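### 3.2 What gets thrown away, and when

The sorting rules at Grastholm run to eight pages, and we found no member of staff who had read the last six. 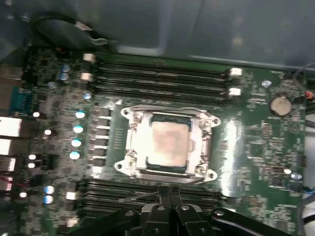

**Figure 4.** A motherboard inside its case, with the processor still held in the metal bracket.

Decisions at the depot were made by custom. A desktop computer that arrived before lunch was opened, looked over and given a fair hearing. One that arrived after three in the afternoon was, in the words of a sorter at the Cilari site, "mostly scrap already". We compared the intake sheets for May, which cover 610 machines across both sites, and the pattern held on every weekday except Thursday, when the van came early and everyone was in a better mood.

Sugiyama and Chiba (the Onden study) put early disposal down to missing parts. Our interviews suggest that missing shelves matter more. Grastholm has room for 300 cases. Once the racks are full, the definition of "beyond repair" widens to take in scratched paint, an unfashionable shape and, on one sheet, "smells of dog". The written rules mention none of these, though in fairness they may be on page seven.

Processors were the exception. Sorters who would happily condemn a whole machine were slow to part with the chip inside it, and kept them in drawers, jars and, at Cilari, a biscuit tin with its own sign-out sheet. Asked what the chips were for, most said they would come in useful. The sign-out sheet was blank.

Tóth has argued that this sort of keeping is a form of respect for skilled manufacture. We are less sure. The same drawers held bent forks and a good many keys. It seems safer to say that small things are kept when they are small, and that value is worked out afterwards if anybody asks. Section 3.3 takes up the question of the keys.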